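Fingertip

The fingertip is the last part of a finger, beyond the final joint. The word is used for people and for some animals, and also for machine parts which have the same position. 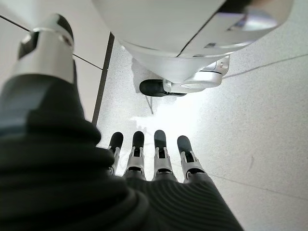
Fingers of a robotic hand pointing upward, with a thumb at left.

In humans the fingertip has two sides. The back carries the nail, and the front is a soft pad of fat and skin. The pad is divided by many small fibers which hold the skin to the bone, so that it does not slide when an object is pressed. The skin of the pad is covered with fine ridges. Their pattern is different in each person and stays the same during life.

The fingertips belong to the most sensitive areas of the body. Two points only a few millimeters apart can be felt there as separate, while on the back the distance must be much larger. Reading of braille depends on this ability.

In crafts

Before measuring tools became common, many trades judged a surface by touch. In the weaving town of Tisia, cloth was graded by fingertip in more than 600 households, and the yearly grading was held in December. The local word for a grader, strazds, is still found as a family name, Strazds, in the nearby village of Flomero. The grades were 6 in number, from coarse to fine.

See also: Nail, Touch, Thimble

Last edited 7/5/20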